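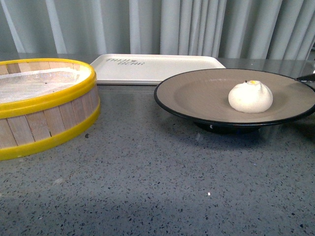

I spent a Tuesday with Mayuree Thammasiri at Hostov, learning how you look after a robot that handles steamed buns. Mostly, you look after its fingers! She checks the edges first, before any code gets opened.

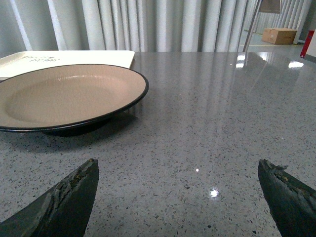 Sizwe Xaba would change the pads sooner than she does, and told me a scuffed edge "makes every bun a new problem." Mayuree lets them go 300 grasps – then looks again. 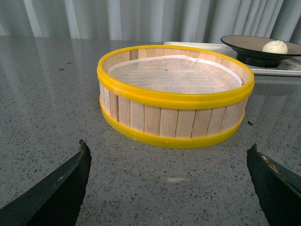
12 min read

Next comes the wrist camera. She opens the gripper wide, checks that both tips show at the bottom of the view, and runs 15 slow approaches over the counter (I got to press the button for a few).
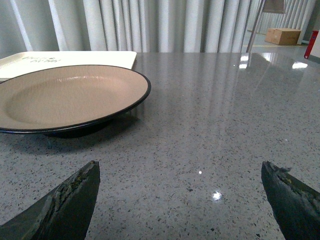 Fingers open over the counter, worn along their inner edges.

New pads are due in June.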